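Lista Jardín y Macetas
De: Iestyn Rowlands
Fecha: 6/16/20
Asunto: Re: Sustrato para arces en contenedor

Hola a todos:

Contesto a lo del sustrato, que se quedó pendiente la semana pasada.
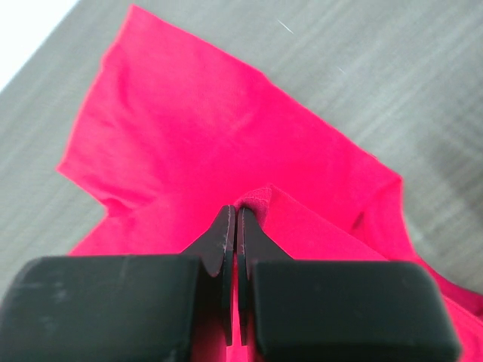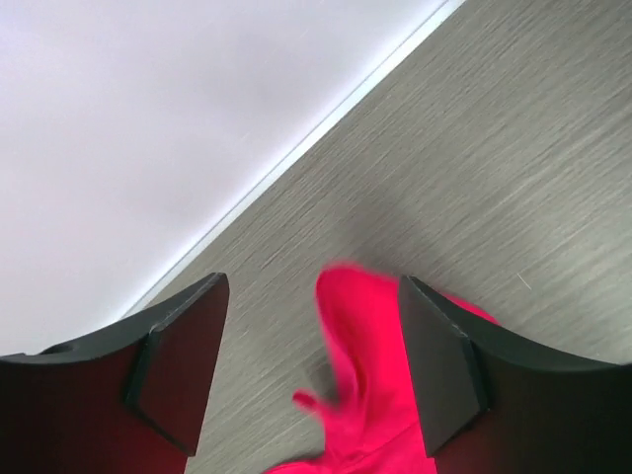
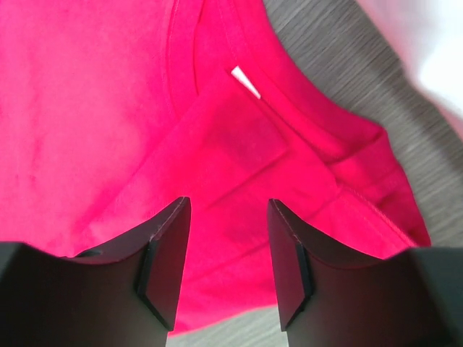 El mensaje al que respondo decía:

> Tengo dos arces japoneses en macetas Hellden de 40 cm. Los
> trasplanté en febrero con la mezcla Totach para acidófilas y
> desde mayo se les secan las puntas de las hojas. Riego cada dos
> días con agua del grifo. ¿Cambio el sustrato ahora o espero?
> También he visto la akadama de Sartori en saco de 22 litros.
> ¿Merece la pena?

Yo esperaría. En junio el arce está con toda la hoja y un trasplante le sienta mal. Lo primero que miraría es el agua. La de mi zona es dura y los míos hacían lo mismo hasta que empecé a regar con agua de lluvia – tengo un bidón debajo del canalón y en verano me llega justo.

La mezcla Totach la usé un año. Drena bien al principio, pero se apelmaza. En febrero, antes de que abran las yemas, puedes pasarlos a akadama con un tercio de corteza de pino. La de Sartori viene con bastante polvo, así que hay que cribarla. De un saco me salió un cubo pequeño de desperdicio.

Las macetas Hellden están bien, aunque el agujero es pequeño para ese tamaño. Al mío le abrí otro con broca de vidia, despacio y mojando el barro.

Mientras tanto, sombra a partir del mediodía y nada de abono hasta septiembre.

Por cierto, ¿alguien ha comprado planta en el vivero Bandthorpe? Pregunto por los portes.

Un saludo,
Iestyn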